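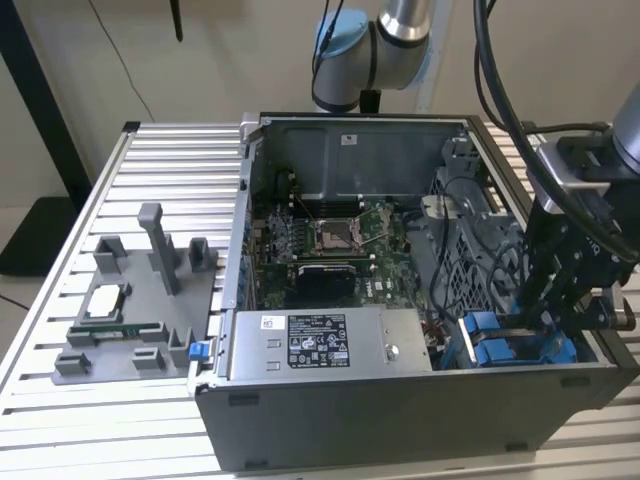
What's Inside a Computer?

Hi, it's me again, Sosina Nigatu! If you read my last page (the one about how a toaster knows when to pop) then you already know I can't leave a lid on anything. This time I want to talk about desktop computers, the big kind that stand on the floor under somebody's desk and hum.

The idea came from Robel Sisay, who wrote to me all the way from Rirnside in November. He wanted to know if a computer is "full up" inside or if it's mostly air. Good question, Robel! The answer is that there's a lot more empty space than most people expect, and the space is there for a reason. I'll get to that.

First, a word about safety, because I know some of you are already looking for a screwdriver. Don't open a computer by yourself. Always have a grown-up with you, and the computer has to be switched off and unplugged from the wall first. One more rule: we never, ever open the power supply. You'll find out which part that is in a minute.

Okay. Ready? Let's go in.

The case

The outside box is called the case. When it's a tall one that stands up by itself, people call it a tower. If you want to work on a tower, it's much easier to lay it down on its side and take off the side panel, so that you're looking down into it like you'd look into a suitcase. Everything you want to reach is facing up at you, and if you drop a screw, you have a fair chance of finding it again.

The motherboard

The big flat green thing in the middle is the motherboard. I love that name! It's a thin board, and nearly every other part of the computer is plugged into it somehow. Motherboards come in lots of colors, but green is a very common one.

Look closely at a motherboard and you'll see tiny lines running all over it. They're made of copper, and they're like little roads. Electricity travels along them to carry messages from one part to another. When I was little I thought it looked like a city seen from an airplane, and I still think so. The skinny lines are the streets and the small lumpy bits are the houses. (Kidus Tefera, who is 5, says it looks more like a farm. Fair enough, Kidus.)

The socket and the brain

Near the middle of the board there's a square place called the CPU socket. CPU stands for central processing unit, and you'll hear people call it the brain of the computer. It's a flat chip, small enough to sit in your hand, and it does the sums. I mean ALL the sums. When you move a character across the screen in a game, the CPU is adding and comparing numbers like crazy to work out what should happen next.

In the computer on this page the socket is empty, so you get a good look at the spot where the brain goes. There's a metal frame to hold the chip down and a lever that goes with it. The contacts in a socket like that are very fine and very easy to bend, so it's a place for looking with your eyes and keeping your fingers out.

Does a computer work without its CPU? Nope. Not even a little bit. 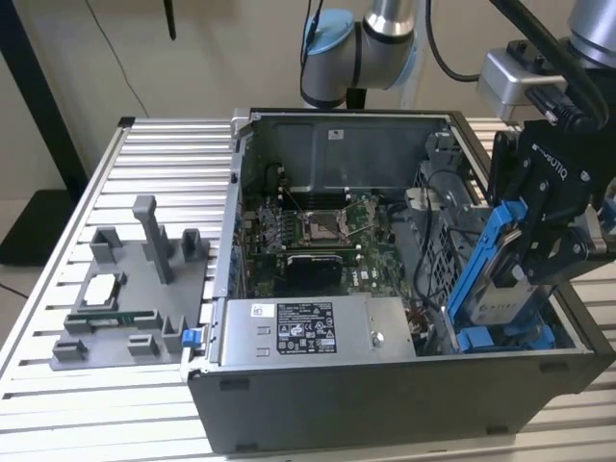 The green motherboard, with the empty CPU socket near the middle and the silver power supply at bottom left.

Memory slots

Close to the socket you'll find some long, narrow slots in a row. Those are for memory, which is also called RAM. Memory comes on thin sticks that push down into the slots.

People get mixed up about memory, so let me tell you how I think of it. Pretend you're doing homework at the kitchen table. The table is the memory. You spread out your book, your pencils and your paper, and everything is right there where you can grab it. When you're done, you clear the table. A computer's memory is like that -- it holds the stuff that's being used right now, and when the power goes off, the table gets cleared.

A bigger table means you can spread out more things at once. That's why a computer with more memory can have lots of programs open without getting slow and grumpy.

Drives

So where does your homework go when the table is cleared? Into your backpack! In a computer, the backpack is the drive. It remembers your photos, your games and your stories even when the computer is switched off.

Drives go in a part of the case called the drive cage, over on the right side in my pictures. It's gray with a grid of holes in it. Some computers have plastic carriers for the drives as well, and you can spot a pair of blue ones in the picture at the top. A carrier works a bit like a drawer. You fasten the drive into it and slide the whole thing into place.

Cards

Below the socket there's a black card plugged into a slot. You can add different cards to a computer to give it extra talents. A graphics card is good at drawing pictures very, very fast. And they do have to be fast! If a game shows 40 pictures every second, somebody has to draw all 40 of them before the second is over. I can't even sharpen a pencil in that time.

The power supply

Now for the silver metal box in the corner. That's the power supply, the part I told you we never open. Electricity from the wall is much too strong for the little parts on the motherboard, so the power supply changes it into a gentler kind and sends it out along wires. Inside that box there are parts that can hold on to a strong charge even after the plug has been pulled out. That's why the screws on it stay exactly where they are. The box has a black label with small white writing and symbols on it, too. Labels like that tell people about the power supply and the safety rules it follows.

Back to Robel's question

Why all that empty space? Air! When the parts are working hard they get hot, and a computer that gets too hot will slow down or switch itself off. Fans pull in cool air and push out the warm air, and the air needs room to move. That's also one good reason for all those holes in the drive cage. If you stuffed the case full to the top, the warm air would have nowhere to go.

Wires can get in the way of the air as well, which is why tidy builders tuck them along the edges if they can.

Something to try

My friend Hamish Innes showed me this one, and you don't need a computer for it. Get an empty shoebox, some colored paper, scissors, glue and some string.

Cut a green rectangle for the motherboard and glue it to the bottom of the box. Draw a square in the middle for the socket. Cut long strips for the memory slots and glue them down next to the square. Wrap a small box in foil and put it in a corner for your power supply, then tape on some string for wires. I used a raisin box. You could fold a cage out of a piece of cardboard and poke holes in it -- ask for help with the poking.

When you've finished, see if you can name every part to somebody at home without looking at this page. My aunt got every one right except the drive cage, which she called "the cheese grater."

Words to remember

Case: the box that everything goes in.
Motherboard: the big board that joins the parts together.
CPU: the chip that does the sums.
Socket: the place where the CPU sits.
Memory: where the computer keeps what it's using right now.
Drive: where things are saved for later.
Power supply: the metal box that feeds electricity to the parts.

Next time I'll be answering Fuad Teshome, who wants to know what's inside a keyboard and why the letters aren't in ABC order. If you've got a question of your own, ask a grown-up to help you send it in, and tell me which name you'd like me to use for you.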